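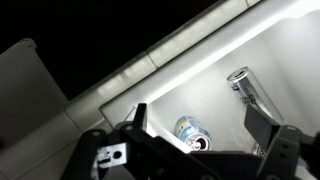

Support > Guides > Countertop Can Crusher > First Set-Up

Section 2: Getting Your First Cans Ready

Now the fun part! The crusher is on its bracket, the handle swings freely, and you're ready to flatten something. Take a few minutes over the cans first, though. A clean can crushes flatter and keeps your bin from smelling, and the Zillside runs much more smoothly when there's no syrup in the track.

1. Empty each can all the way. Tip it over the sink and give it a slow swirl so the last mouthful comes out.

2. Rinse with cool water. A quick splash inside, a swirl, and out again is plenty. You don't need soap unless the can held something creamy (iced coffee, we're looking at you).

3. Let the cans drain upside down for 15 minutes. A dish rack is great for this.

NOTE: Pull tabs can stay on. If you save them for a school drive, bend them off now, while the can still has its shape and is easy to hold.

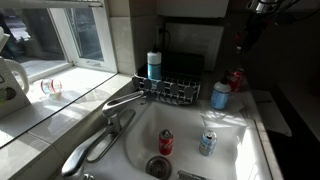

Photo: Kenta Oda for Sunmont

4. Check each can for size. The standard cradle takes regular and slim cans, up to the tall line molded into the side wall. For anything taller, clip in the Ledesma extension (sold separately) and see Section 4.

5. Set one can in the cradle with the opening toward the vent slot. Any leftover drops will go down into the tray and not across your shirt!

6. Pull the handle down in one steady motion until you feel it stop. Over 2 seconds is a good pace. Going slower gives you a lovely even puck.

7. Lift the handle. The can should drop through the chute by itself. If it hangs up, push it through with the wooden paddle from your parts bag.

CAUTION: Keep fingers out of the cradle whenever the handle is up. Never crush a full, sealed, or glass container, and never crush spray cans of any kind.

CAUTION: Crushed edges can be sharp. Wear the Truditex gloves when you empty the bin.

8. After your first 3 or 4 cans, stop and check the bracket screws. New brackets settle a little, and a quarter turn on each screw is usually all they want.

NOTE: Some recycling programs ask for whole cans so their sorting machines can read the shape. Look up your local rules before you crush a whole month's worth. If yours wants them whole, the crusher is still terrific for cans you take to a scrap yard that pays by weight.

Cleaning the tray

Slide the tray out toward you, rinse it in warm water, and dry it before it goes back in. The rubber feet under the tray come off easily, so set them somewhere safe while you wash.

Next: Section 3, Adjusting the Handle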